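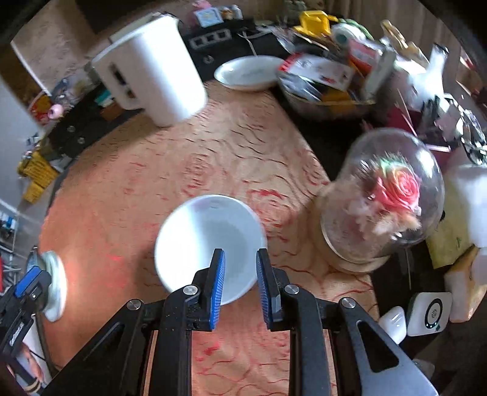
Über uns

Virkedia ist ein Ingenieurbüro für die Vermessung von Lauf- und Gehstrecken. Wir ermitteln Streckenlängen auf befestigten Wegen, legen Start, Ziel und Wendepunkte fest und erstellen die Unterlagen, mit denen ein Veranstalter seine Strecke in jedem Folgejahr identisch aufbauen kann. Zeitmessung, Startnummernvergabe und Moderation gehören nicht zu unserem Angebot.

Das Büro wurde von Bernadette Yazzie und Fraser MacRitchie gegründet. Beide hatten zuvor in der Verkehrswegevermessung gearbeitet und Laufstrecken zunächst nebenberuflich bearbeitet. Heute umfasst das Team vier Personen. Der Bestand an abgeschlossenen Vermessungen liegt bei 931 Strecken (Stand: Juni 2025). Nachmessungen nach Baumaßnahmen sind darin nicht als eigene Strecken erfasst.

Arbeitsweise

Gemessen wird mit dem kalibrierten Fahrrad. Ein mechanisches Zählwerk an der Vorderradnabe erfasst die Radumdrehungen in festen Teilschritten. Vor und nach jeder Messfahrt wird das Rad auf einer geraden Eichstrecke kalibriert, deren Länge mit Stahlband oder elektronischem Distanzmesser bestimmt wurde. Aus den Zählwerten beider Kalibrierungen ergibt sich die Konstante für den Messtag. Weichen die Werte stärker voneinander ab, als Temperatur und Reifendruck erklären, wird die Messung verworfen und wiederholt.

Die Messlinie entspricht dem kürzesten Weg, den eine Läuferin oder ein Läufer innerhalb der freigegebenen Fläche nehmen kann. Kurven werden mit dem festgelegten Abstand zur Bordsteinkante gefahren, zwischen zwei Kurven wird diagonal gemessen, sofern die gesamte Fahrbahnbreite zur Verfügung steht. Wo Absperrungen die Linie begrenzen, nehmen wir deren Position in den Streckenplan auf. Eine Strecke, deren Absperrungen am Veranstaltungstag anders stehen als im Plan verzeichnet, gilt im Sinne unseres Messprotokolls als nicht vermessen.

Jede Strecke erhält einen Sicherheitszuschlag von einem Meter je 1000 Meter. Er ist in der ausgewiesenen Länge enthalten und wird im Protokoll gesondert aufgeführt. Auf Wunsch des Veranstalters davon abzusehen, ist nicht möglich.

Satellitengestützte Aufzeichnungen verwenden wir ausschließlich zur Darstellung des Verlaufs auf der Karte. Für die Längenbestimmung sind sie bei Bebauung, Baumbestand und engen Wendepunkten zu ungenau. Gleiches gilt für Sportuhren. Anfragen, in denen eine abweichende Uhrenanzeige als Beleg für eine falsche Streckenlänge angeführt wird, beantworten wir mit Verweis auf das Messprotokoll.

Dokumentation

Zu jeder Vermessung gehören das Messprotokoll mit beiden Kalibrierungen, ein Übersichtsplan, Detailskizzen von Start, Ziel und Wendepunkten sowie eine Liste der Kilometerpunkte. Jeder Punkt wird auf ortsfeste Objekte eingemessen, in der Regel auf Schachtdeckel, Laternenmasten oder Gebäudeecken. Vermarkungsnägel setzen wir nur mit schriftlicher Zustimmung des Baulastträgers. Farbmarkierungen dienen der Orientierung beim Aufbau und ersetzen die Einmessung nicht.

Die Daten werden in Fekska verwaltet, einer von Fraser MacRitchie entwickelten Datenbankanwendung. Fekska speichert Zählwerte, Konstanten und Skizzen je Messtag und berechnet die Kilometerpunkte neu, wenn Start oder Ziel verschoben werden. Derzeit sind 2157 Einzelpunkte mit Foto und Einmaß hinterlegt. Ältere Vermessungen liegen nur als Papierakte vor und werden bei der nächsten Nachmessung übernommen. Veranstalter erhalten Lesezugriff auf ihre eigenen Strecken; die Ausgabe erfolgt als PDF oder als Koordinatenliste.

Nachmessung und Gültigkeit

Eine Vermessung bleibt verwendbar, solange der Verlauf unverändert ist und alle Bezugspunkte auffindbar sind. Meldepflichtig sind uns gegenüber insbesondere:

neue Verkehrsinseln oder Fahrbahnteiler
geänderte Bordsteinverläufe
Verlegung von Start- oder Zielbogen
Wegfall eines Bezugspunkts durch Deckensanierung
Sperrung eines Teilstücks am Veranstaltungstag

Bei kleinen Änderungen genügt meist eine Teilmessung zwischen zwei gesicherten Punkten. Die Kalibrierung ist auch dafür in vollem Umfang erforderlich, weshalb der Aufwand nicht proportional zur Länge des Teilstücks sinkt.

Zuständigkeiten

Bernadette Yazzie leitet den Außendienst und prüft jedes Protokoll vor der Ausgabe. Messfahrten auf Strecken mit laufendem Verkehr stimmt sie mit den örtlichen Behörden ab. Fraser MacRitchie ist für Auswertung, Planerstellung und Fekska zuständig. Die Vermessung und die rechnerische Prüfung einer Strecke liegen grundsätzlich nicht in derselben Hand.

Für die Absicherung der Messfahrten arbeiten wir mit der Firma MacKinnon zusammen, die Begleitfahrzeug und Warnposten stellt. Die Kosten werden getrennt ausgewiesen. Auf Rad- und Parkwegen kann in der Regel ohne Begleitfahrzeug gemessen werden.

Eichstrecke Clandden

Unsere ständige Eichstrecke liegt an der Zufahrt zum Gewerbegebiet Clandden. Der Abschnitt ist eben, gerade und asphaltiert, die Endpunkte sind mit Messingbolzen vermarkt. Die Länge wird jährlich im Oktober überprüft. Für auswärtige Termine legen wir am Vortag eine temporäre Eichstrecke in der Nähe der Laufstrecke an; dafür benötigen wir einen geraden, möglichst wenig befahrenen Abschnitt ohne parkende Fahrzeuge. Vorschläge des Veranstalters nehmen wir gern mit der Anfrage entgegen.

Anfragen

Für ein Angebot benötigen wir die Solllänge, einen Kartenausschnitt mit dem geplanten Verlauf, Angaben zur nutzbaren Fahrbahnbreite und den Veranstaltungstermin. Bei Rundkursen ist die Zahl der Runden anzugeben, bei Wendepunktstrecken die gewünschte Lage der Wende. Teilen Sie bitte auch mit, ob Start oder Ziel verschiebbar ist. Sind beide Punkte fest, muss die Länge über den Verlauf ausgeglichen werden, und der Planungsaufwand steigt entsprechend.

Bei Nässe, Schnee oder geschlossener Laubdecke wird nicht gemessen. Ausfalltermine werden ohne Aufpreis verlegt, bereits entstandene Fahrtkosten werden nach Aufwand berechnet.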